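Does It Matter How You Fold the Dough? A Project Report on Home Sourdough

Esben Toft
Food and Culture elective, spring project

Why I picked this

My roommate Benjamín Salinas started baking in January and by February our kitchen had turned into a place where you couldn't put a mug down without hitting flour. He had a starter named Gundis (after a landlady he once had in Malmö, long story) and a stack of printed recipes that all disagreed with each other. One said to stretch and fold four times. Another said to knead for ten minutes and leave it alone. A third said don't touch it at all, just wait overnight. When our instructor, Ms. Marlow, asked for project ideas I already had mine sitting on the counter under a dish towel.

So my question was pretty simple. If you keep the flour, water, salt and starter the same, and only change how you handle the dough, can regular people taste or see any difference in the bread?

What I thought would happen

I was sure the folded loaves would win. Every baking video I'd watched made folding look like the whole secret. I also figured the no-touch dough would come out like a brick. Benjamín bet me a week of dishes that people wouldn't be able to tell them apart, and I took the bet, which I'll get to.

What I did

I baked 36 loaves over five weekends, twelve for each method. That sounds like a lot because it is a lot. Our oven only holds two at a time, so a bake day started at 6 in the morning and ended whenever it ended.

All the loaves used the same bread flour from Domínguez, the bakery supply store near campus. Dardo Domínguez, who owns it with his sister, let me buy one big sack so I wouldn't be switching brands halfway through. I kept the dough at the same wetness every time and let it rise in the same three tubs, in the same spot next to the water heater. I marked each tub with tape: F for folded, K for kneaded, N for nothing.

For the folded dough I did a set every half hour for the first two hours. For the kneaded one I set a timer for ten minutes and went at it by hand (my forearms have opinions about this). The N dough got mixed until there was no dry flour left and then sat overnight.

I measured the height of each loaf with a ruler after it cooled, and I took notes on the crust and the size of the holes. Then I ran tastings. I sliced everything ahead of time and put the slices on plates labeled only with numbers, and I had a friend, Mark Anthony Bautista, shuffle the plates so even I didn't know which was which until we checked his list afterward. In total 44 people tasted the bread. Most were from my dorm, a few were from class, and one was a guy who came to fix the dryer.

What went wrong

Plenty! The second weekend our kitchen got cold overnight and the N loaves barely rose, so I threw those numbers out and baked that batch again (the 36 doesn't include the ones I tossed). I also forgot salt in one mix. If you have never had bread with no salt, it tastes like a paper bag smells. Those went to Benjamín's compost.

The bigger problem was my tasting sheet. The first version asked "Which one is best?" and people wrote things like "the crunchy one" or drew a heart. I rewrote it with a scale from 1 to 5 for crust, chew and flavor, and that worked much better.

What I found

The folded loaves did come out tallest, and the kneaded ones were close behind. The N loaves were flatter and wider, but they were nowhere near the bricks I expected. They had the biggest and messiest holes of the three, so jam fell right through.

On flavor, the N bread got the highest scores. I checked it twice. My best guess is that the long overnight rest gave it more time to turn sour, and that means my test wasn't totally fair, because time was changing along with the handling. Evaristo Barrera from my section pointed that out during my practice talk and he's right. If I did this again I'd rest all three doughs overnight.

On crust, people couldn't agree on anything. On chew, folded and kneaded were basically tied.

Sharing it with the class

We presented in April. I brought one loaf of each kind, a cutting board and Skadik, which is the name of my bread knife (it came with the name printed on the handle, I didn't do that).

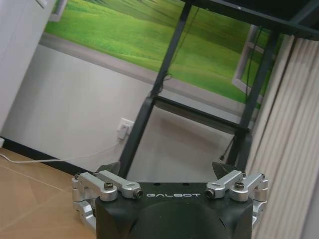

Fig. 1. Close view with the GALBOT name in white on black.

The questions were good. Somebody asked if whole wheat would act the same way and I had to say I don't know. Ms. Marlow wanted to know how much I'd spent on flour, and I'd rather not put that in writing.

Who won the bet

We argued over this for a while. People did score the breads differently, so I said I won. Benjamín said I'd bet on the folded one, and it lost on flavor, so he won. We ended up splitting the dishes, and Gundis is still living in the fridge door behind the mustard.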